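Teaching the Arm to Reach a Corner Bracket

Once your leader arm and follower arm are talking to each other, you're ready for the fun part: showing the robot a real job! I love using aluminum framing for this. It has long straight edges, it stays where you put it, and you can see right away when you're off.

Lay the frame on your work surface with the inside corner facing the gripper. Start Zerkbridge, set the speed to the lowest setting, and bring the closed fingers slowly toward the bracket. 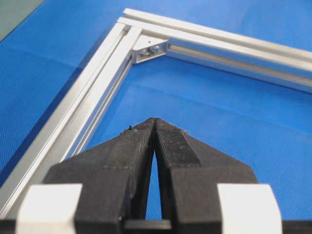
Stop short of the metal and take a breath. Most of my bad demos came from rushing this last bit. Line up the tips with the bracket using the wrist view only (no peeking over the top of the arm!), then move in, hold for three seconds, and back out the way you came.

Press save and go again. Shift the frame a little between runs, and turn it now and then too. Vasanthi Thambiah got me into recording in sets of six with a short rest after each, and my hands are much steadier for it. I had 112 good runs by the end of March, and the arm was already finding the corner from starting spots I'd never shown it. So cool to watch!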